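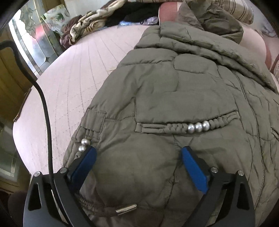 Heft 4, Seite 17

Tag der offenen Tür bei Ferkier: Viel Füllung, wenig Auskunft

Wer mit dem Bus nach Stillilmont fährt, sieht das Werk erst, wenn er schon davorsteht. Ferkier hatte für Donnerstag, 10. Juli, zum Tag der offenen Tür geladen, und an der Einfahrt hing ein Banner mit dem Satz "Jede Jacke lebt zweimal". Das ist eine kühne Behauptung, und ich bin ihretwegen hingefahren.

Ferkier nimmt gebrauchte Steppware an, also Jacken, Westen und Bettdecken, trennt die Hüllen auf und macht aus der Füllung ein Vlies, das unter dem Namen Vero verkauft wird. 3.000 Kilo am Tag schafft die Anlage nach Angaben des Betriebs. Ob sie das an jedem Tag schafft oder nur an einem guten, war bei der Führung nicht zu erfahren. Ich habe zweimal gefragt und zweimal den Hinweis auf die Broschüre bekommen. In der Broschüre steht: 3.000 Kilo.

Die Führung begann in der Annahmehalle. Dort wird nach Füllung sortiert, Daune links, Polyester rechts, und dazwischen steht ein Behälter für alles, was sich von außen nicht bestimmen lässt. Der war gut gefüllt. Die Etiketten sind nach ein paar Jahren oft herausgeschnitten oder ausgewaschen, und was in einem Kragen steckt, muss nicht dasselbe sein wie im Rücken. Bei einer Jacke wie der olivgrünen auf unserem Bild, deren Nähte den Stoff in unregelmäßige Felder teilen, wird das Auftrennen zudem mühsam. Gerade Bahnen gehen schnell, krumme kosten Zeit. So jedenfalls die Auskunft am Trenntisch, der einzigen Station, an der man mir eine Frage ohne Umweg beantwortet hat.

Danach kam der Teil, für den die meisten angereist waren: das Öffnen der Fasern. Man steht hinter einer Scheibe, es ist laut, und auf der anderen Seite fliegt etwas Weißes durch einen Kasten. Die Kinder fanden es herrlich. Ich hätte gern gewusst, wie viel davon am Ende im Filter landet. Eine Tafel nennt "minimale Verluste". Eine Zahl nennt sie nicht.

Im Schauraum lag dann Vero zum Anfassen aus, in drei Stärken. Es fasst sich ordentlich an, etwas fester als neue Ware, und springt nach dem Zusammendrücken langsam zurück. Für ein Sitzkissen würde ich es nehmen. Dass daraus wieder Winterjacken werden, wie das Banner nahelegt, kommt laut Begleitblatt erst "in einer späteren Phase". Derzeit geht das Vlies in Polster und Dämmmatten. Dagegen ist nichts einzuwenden, nur lebt dann eben keine Jacke zweimal.

Und die Hüllen? Ein Teil werde weitergegeben, hieß es, an den Händler Ayele, der sie zu Putzlappen schneiden lasse. Glatter, dichter Jackenstoff als Putzlappen, das möchte ich einmal sehen. Gezeigt wurde es nicht.

Draußen gab es Bratwurst, Waffeln und eine Hüpfburg, dazu eine Sammelstelle, an der man Altes gleich abgeben konnte. Dafür bekam man einen Gutschein für den Werksverkauf. Die Schlange war lang, der Werksverkauf bot vor allem Neuware an.

Im September soll es einen zweiten Termin geben, dann mit Anmeldung und kleineren Gruppen. Meine Fragen zu Filter und Hüllen habe ich schriftlich eingereicht. Bis Redaktionsschluss kam eine Eingangsbestätigung.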